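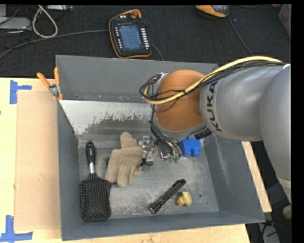
Can a robot tidy up yet?

Jun 26, 2024

I have a drawer in my hallway that I have been meaning to sort since January. You have one too, I'd bet. Mine has batteries, a tape measure, one glove, two flashlights, birthday candles and a key that fits no door in the house. Every time I open it I think the same thing, which is that surely by now a machine could do this for me!

So I've spent a good part of this spring reading papers, watching demo videos at quarter speed and pestering people who work with robot arms for a living. I'm a hobbyist and my day job is in scheduling, so take all of this as notes from a very keen outsider. But I came away more excited than I went in, and I want to try to get down why.

Let's start with what "tidy up" asks of a machine. The basic move is picking one thing out of a mess, and people in the field have been chipping away at it for decades. If every part is the same and arrives in the same spot, the problem was solved before I was born. If the parts are the same but jumbled, it's mostly solved, and there are plenty of shops where an arm does it all night with the lights off. Once the objects are all different, and some of them squash, and one of them is something the robot has never met before, you're in the interesting part.

Kidus Kumsa, who spent six years keeping packing lines going at Brekke and now trains other people to do it, put it to me over a long phone call. "Give me 2,000 identical caps and I'll go home early," he said. "Give me the stuff out of my kid's backpack and I'm there till midnight." He also told me that the arm is hardly ever the hard part these days. The big arms go where you send them, again and again, closer than you could ever measure with the ruler in that drawer of mine. Knowing where to send them is the trouble, and then knowing what your fingers have got hold of once you arrive.

And I love how ordinary the test objects are! I had pictured calibrated cubes and shiny spheres. What you get looks a lot like the stuff in my hallway drawer, with a bath toy thrown in. 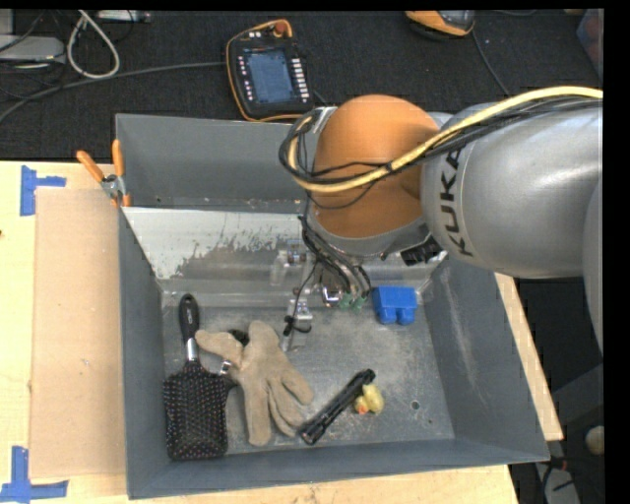 Hairbrush, work glove, flashlight, rubber duck and toy brick, with the gripper down among them.

Think about that lot one at a time, the way a gripper would have to. The brick is the friendly one. It has flat sides and square corners, and two fingers can close on it from above without much thought. The duck is round nearly everywhere, so a grasp that's slightly off center may just send it scooting across the floor. A flashlight wants to be taken across the barrel, and if it's lying on a diagonal the wrist has to turn to match before it goes down. Easy for us. We turn our hands on the way without noticing.

Then the brush. Where do you grab a brush? By the handle, obviously, except that the wide part is the bigger target, and a program that goes by size alone will head straight for the bristles. Bristles bend. They also confuse some depth cameras, which can see a fuzzy cloud where you and I see a surface.

The glove is my favorite, though, and it's the one I'd bet against. Lying flat, it has hardly any height to get fingers around. You need to pinch it, which means pressing down a little and closing at the same time, and as soon as you lift, it becomes a different shape from the one you planned for. Fingers flop. The cuff droops. If the plan was to lay it neatly on a shelf, the plan now needs a second plan. Laundry is this same problem multiplied by a whole basket, which is why I've stopped rolling my eyes at how slow the towel-folding videos are.

I did find some numbers I can share. Holger Vik runs a small test bench at Drino and let me look through his log from one long run with mixed household things, no two alike. 573 tries, 324 of them ending with the object lifted and set down where it was meant to go. My first reaction was disappointment (that's well under 60 percent!). Holger was delighted with it. The year before, he said, they wouldn't have bothered writing the number down. He also pointed out that a miss isn't the end of anything if the machine can tell it missed. It looks again and has another go, and a bin that takes three passes to clear is still a clear bin.

I've been chewing on that ever since. I think most of us judge home robots by the first try, and we'd never judge a person that way. I drop a sock on the way to the washer every single time.

What about the shop floor? Closer than the house, by a long way. Zomen has a sorting cell that takes returned hand tools and splits them into trays by type, and Kidus, who has seen it going, says it earns its keep on dull days and calls for help on weird ones. Somebody walks over, pulls out whatever is tangled up, and walks back. That sounds like a pretty good job share to me. The place has a level floor, steady light and a bin that stays where it's bolted or clamped. My hallway has a dog.

So, no, not yet for the drawer. A robot could probably get some of it out today, given a fixed arm much too big for my house and somebody standing by. Putting it away is further off, and deciding that the mystery key should go in the trash is a thing I can't manage either.

But ask me again in a few years! I'm going to keep following this. Next up I want to write about fingertips, after Holger mentioned a soft pad from Kolham that he's been trying on slippery things, and I have a lot of questions. If you work with grippers and don't mind being pestered, my email is in the sidebar - I'd love to hear what your most annoying object is.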